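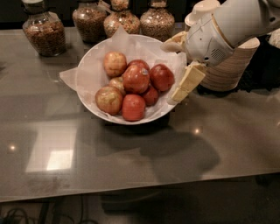 Gripper open at the bowl, paper liner in place.

Treltik Integrators Board > Food and Hospitality Cells > Liner and edge rules for open bowls

equinlan
Posted February 9, 2025

I am rewriting our site practice sheet for humanoid arms working over open food on a dining or service table. The old sheet was written for a fixed arm over a conveyor and most of it does not carry over. Draft clauses for comment:

4.1 Any open bowl within reach of the gripper is treated as a food contact zone, including the rim and any liner standing above the rim.
4.2 Approach height over the rim is 40 mm minimum until the grasp is confirmed.
4.3 Liner paper may stand above the rim at the back. It may not lie on the table on the gripper side.
4.4 Glass within the swept volume is removed or moved to the back edge, and speed is capped at 70 mm/s.
4.5 Fingers are wiped between item types.

4.3 is the one I expect trouble with. Comments on wording preferred over comments on whether we need a sheet.

Eimear Quinlan

padlock_jr
Reply

4.3 is unworkable as written. Square paper in a round bowl always gives you corners. If you ban them on the gripper side, the person setting the table will fold them under, and then the liner sits on a springy fold and shifts on the first pick. I would take a visible flap over a hidden fold. Specify the paper size against the bowl diameter and leave the side out of it.

Also, "gripper side" is undefined. The arm comes in from the upper right in your setup. Someone else's comes in from the left.

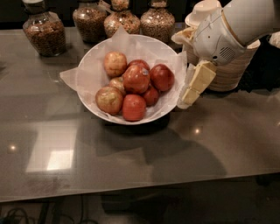
equinlan
Reply

Fair on the definition. I can write "the side from which the wrist enters the zone" and put a sketch in the annex.

On the flap itself I am less persuaded. The failure I care about is a fingertip closing on paper together with the item. The force reading looks like a good grasp, the arm lifts, and the liner comes with it. We logged 13 liner pulls in August on the Ollia cell, and every one had paper between the item and the bowl rim on the entry side. Folding under has its own problem, agreed. Trimming does not.

tmoss_cal
Reply

Trimming leaves a cut edge and sometimes scraps. Our food safety lead would reject it for anything served. Precut rounds are the answer, and they are cheap.

Separate point: 4.2 says "until the grasp is confirmed" but does not say by what. Finger current, wrist force, vision? With Norkar hands we got false confirms on soft items from current alone. Your clause would pass a cell that is blind to it.

kerf
Reply

Disagree with the whole direction. You are writing clauses about paper. The requirement is that the item gets from A to B without contaminating anything or breaking glass. Write that, set a test, let the integrator decide how. A sheet that tells people where a napkin corner goes will be ignored by the second week.

equinlan
Reply

kerf — outcome requirements are fine for acceptance. The sheet is for the person who lays the table at the start of a shift, and that person does not run an acceptance test. They need to know where the paper goes.

tmoss: agreed. Proposed 4.2: "until the grasp is confirmed by two independent signals, one of which is not finger current."
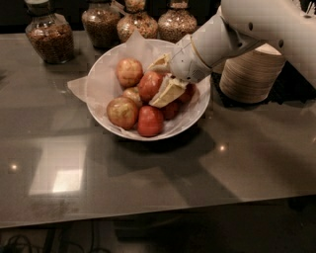 The part still missing is what happens when the held piece has to cross above other food. 4.1 makes the bowl a contact zone, but it says nothing about a load carried over it. I would add 4.6: no transit over an open bowl unless the bowl is the destination, and if it is, the descent is vertical for the last 31 mm.

padlock_jr
Reply

4.6 is good, but measure from the highest item in the pile and state that. Measured from the rim, a heaped bowl uses up your margin before the descent starts.

4.5 needs the same care. What is an item type? Apple to apple is obviously one. Cut food after whole fruit is not.

tmoss_cal
Reply

We use "any change of item, and always after cut or unwrapped food." It came over from the Uzor sheet and has held up through over 40 changeovers with no argument about its meaning.

Precut rounds for 4.3 please.

kerf
Reply

Still think this belongs in a setup guide with the acceptance criteria kept elsewhere. If you split it that way I will stop objecting.

On 4.4, a speed cap with no stated payload means very little. And "back edge" should be a distance. Jars at the back of a shallow table can still be inside the sweep of the elbow.

equinlan
Reply

Splitting it. Part A, table setup, one page. Part B, motion limits and acceptance.

4.3 goes to Part A as: "Use precut round liners. Where only square paper is available, no corner may extend past the rim on the wrist entry side." padlock_jr, I know you do not like the second sentence. It stays until I see pull data from a cell with loose corners on that side.

4.4 will get a payload and a clearance measured from the swept volume, elbow included. 4.5 takes the Uzor wording. 4.6 is measured from the highest item.

padlock_jr
Reply

I can get you pull data. We run square sheets on two cells and log every regrasp. Send me the column format you want.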